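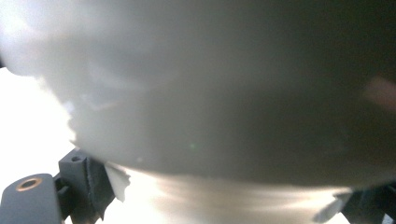
What does Flundari do?

We pack up household goods, store them, and unpack them at the other end. Most of our customers are moving house or clearing a room before building work. We also take on smaller jobs, such as a single closet or a kitchen.

About us

Flundari opened in Govorville in 2012, in a rented unit behind the old feed store. We now have 18 employees and a second location in Tunstall, which handles storage only. Packing crews go out from Govorville.

How a job works

We visit first and go through each room with you. You get a written list of what will be packed, what stays, and what you would like to get rid of. The price is based on that list and doesn't change unless the list does.

On packing day a crew of three arrives at 8 in the morning. Kitchens usually come first, as they take the longest. Plates are wrapped one at a time and stood on edge. Bedding and coats go into large bags. Lamps travel with their shades off and boxed separately. Every box gets a label with the room and a short list of contents, and you keep a copy.

When we unpack, things go into the cupboards and drawers you choose. We flatten the empty boxes and take them with us.

Storage

The Tunstall building is heated in winter. Customers can visit their things on weekdays if they call the day before. We don't store food, paint, propane, or live plants.

Our labels and lists are kept in a system called Welus. If you need one box back early, give us the number on your copy and we will pull it for you.

Booking

August fills up first, so please call early if you are moving then. Estimates are free within the Govorville and Tunstall areas. Outside them we charge for mileage.

Page last updated April 21, 2022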